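Notes from week 1: tables, and where people sit at them
Dining Spaces and Small Rooms, Kenna Dunbar
2024-01-11

Okay, so we ran out of time before I got to the clearance stuff, and a few of you asked me to write it up. Bring this with you next time, I'm going to lean on it a lot.

Start with the person, then the chair, then the table. Most people shop the other way around! They fall for a tabletop, haul it home, and then find out that somebody has to climb over the radiator to get to the salad. I did this myself in my first apartment and ate sideways for two years.

The number I want in your heads is 20. Give each diner at least 20 inches of table edge, more if the chairs have arms. Past that I start fussing about legs. A leg in the wrong spot can eat a whole place setting, and you won't see it on a floor plan unless you draw it in. So draw it in. Slab legs, trestles, pedestals, all of it.

Now, behind the chair. I like 38 inches from the table edge to the wall if anyone is going to walk past while people are eating. You can squeeze that down on a side where no one needs to get by (a bench helps a lot), but please don't squeeze it on the kitchen side. Hot soup goes through there.

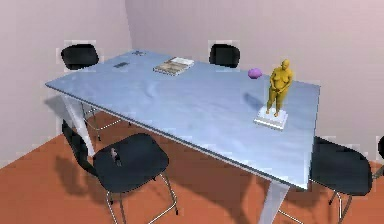
Somebody asked about round versus rectangular, and I gave kind of a rushed answer, so let me try again. Round is lovely for four and gets silly as it grows, because the middle drifts out of reach and the bread ends up living there. Rectangles are easier to push toward a wall when you want the floor back. Ovals are my soft spot, but I know they're hard to find used.

On used furniture: set aside something like $300 before you start looking and stick to it. Check the joints first. Put both hands on the top and rock it, and don't be shy about doing that in the store.

For next time, measure the table you eat at most, even if it's a desk. Sketch it from above with the chairs pulled out, then again with them pushed in. Write your clearances on all four sides. Pencil is fine, and so is the back of an envelope. We'll get to lighting in February, so hold your pendant questions until then, please (yes, I saw all of them).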